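Tag der offenen Tür bei Skosgate - Blechdosen, Prägung und viel zu wenig Zeit

28. Juni 2021

Schnell runtergeschrieben, muss gleich weiter. Wer nur wissen will, ob sich die Fahrt lohnt: ja. Anfahrt mit dem Bus, Haltestelle fast vor dem Tor, Parkplatz war schon vormittags dicht.

Also Skosgate. Machen Blechdosen. Tee, Kekse, Pastillen, Schmuckdosen, alles was klappert. Ich sammle ja seit Jahren, vor allem die kleinen, und hatte mich im Frühjahr schon angemeldet. Einlass ab 9 Uhr, am Tor Sicherheitsschuhe oder diese Kappen zum Überziehen. Meine waren zu groß, bin den ganzen Rundgang geschlurft.

Erste Halle: Druck. Die Bleche kommen als Tafeln, flach, werden lackiert und dann bedruckt, Farbe für Farbe. Hatte ich mir anders vorgestellt, dachte immer, die fertige Dose wird bedruckt. Nein, alles flach, das Motiv liegt zigmal nebeneinander auf der Tafel und erst danach wird geschnitten. Riecht nach Lack, ziemlich streng, Fenster waren zum Glück auf. Durfte eine Ausschusstafel anfassen, da war das Blau verrutscht und alle Gesichter hatten einen Schatten. Hätte ich sofort mitgenommen. Durfte ich nicht.

Dann Presse. Laut!! Ohrstöpsel gab es aus einem Spender an der Tür, bitte nehmen. Der Deckel wird gezogen, dann geprägt, dann die Kante eingerollt, damit man sich nicht schneidet. Ist bei den billigen Dosen vom Flohmarkt oft der Unterschied, mit dem Daumen merkt man es sofort. Die Führung erklärte auch die Scharniere, zwei kleine Laschen, die in Schlitze greifen, dazwischen ein Draht. Mehr ist es nicht. Bei alten Stücken ist genau der Draht verrostet und dann hängt der Deckel schief, kenne ich von meinen zur Genüge. Tipp von dort: einen Tropfen säurefreies Öl, abtupfen, nicht reiben. Werde ich probieren.

Kleinste Auflage übrigens 1000 Stück, hab extra gefragt, für unser Sammlertreffen wäre eine eigene Dose ja schön gewesen. Tja. Wird nichts.

Mittag im Zelt, Kartoffelsalat, ging so. Kuchen war besser. Lange Schlange, nur eine Kasse, das müssen sie nächstes Mal anders machen.

Danach der hintere Teil mit den kleinen Formaten, und da wollte ich ja eigentlich hin. Rechteckige Döschen, flach, für Bonbons oder Kram. Am längsten stand ich bei einer hellblauen mit Comicfigur, weiß, lange Ohren, oben am Rand Schreibschrift. Sehr hübsch. Ein helles, ganz zartes Blau, das es auf alten Dosen kaum gibt, da ist Blau fast immer dunkel.

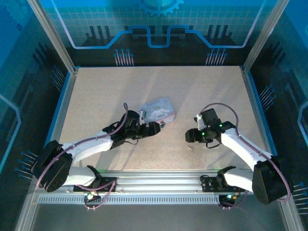 Überhaupt die Figurendosen. In Sammlerkreisen gern belächelt, »Kinderkram«, aber wartet mal ab. Die werden benutzt, zerkratzt, weggeworfen, und in ein paar Jahren sucht jeder ein sauberes Exemplar. War bei den Pastillendosen genauso. Ich nehme inzwischen alles unter Handtellergröße, wenn der Preis stimmt und der Deckel noch schließt. Beulen stören mich weniger als Kratzer im Motiv - Beulen kriegt man von innen mit einem Holzlöffel oft ganz gut raus, Farbe kommt nicht wieder.

Zum Lagern noch, weil ich danach immer gefragt werde: nicht ineinander stapeln. Nie. Seidenpapier dazwischen, trocken, nicht im Keller. Und Aufkleber mit dem Föhn anwärmen und nicht mit dem Fingernagel drangehen. Hab ich mir mal eine schöne Teedose mit ruiniert.

Nebenan die Aussteller, in der alten Versandhalle. Trundent mit Lacken und Farbfächern, eher für Fachleute, aber der Fächer mit den Goldtönen war toll anzusehen. Lusteo macht Einlagen, also das, was in der Dose steckt, Samt, Schaum, Pappe. Hab mir zwei Musterstücke geben lassen, eins passt tatsächlich in meine runde Knopfdose. Doucette hatte den schönsten Stand, nur Keksdosen, bis unter die Decke gestapelt, leider nichts verkäuflich. Warum stellt man sich dann hin?? Ein Prospekt, ein Keks, tschüss.

Werksverkauf: klein und gegen Ende ziemlich geplündert. Zweite Wahl, unsortiert in Kisten, muss man wühlen. Ich bin mit 19 Euro raus und einer vollen Tüte, darunter eine ovale mit Prägerand und ein Satz Gewürzdosen, bei dem der Pfeffer fehlt. Nur Bargeld! Automat gibt es auf dem Gelände keinen, der nächste ist im Ort.

Was ich gern noch gesehen hätte: das Archiv. Soll Musterdosen bis weit zurück geben, war aber zu, wegen Umbau. Vielleicht beim nächsten Termin, im Juli soll es nochmal Führungen in kleinen Gruppen geben, Anmeldung über das Werk. Plätze sind wohl schnell weg.

Noch ein paar Sachen, ungeordnet. Toiletten nur vorne am Eingang. Kinderwagen geht in den Hallen, in der Versandhalle sind Stufen. Das Glücksrad am Tor könnt ihr auslassen, hab einen Kugelschreiber gewonnen, der nicht schreibt. Die Führung dauerte fast 2 Stunden, mit Stehen, also ordentliche Schuhe an. Wer Fragen zur Prägung hat, gleich in der Pressenhalle stellen und nicht erst hinterher, da ist dann niemand mehr greifbar.

Die Tüte steht noch unausgepackt im Flur. Die Ovale kommt am Wochenende in die Tauschliste, hab schon eine ähnliche in Grün. Wer einen einzelnen Pfeffer übrig hat, weißer Grund, roter Deckel, bitte melden, Kommentare sind offne.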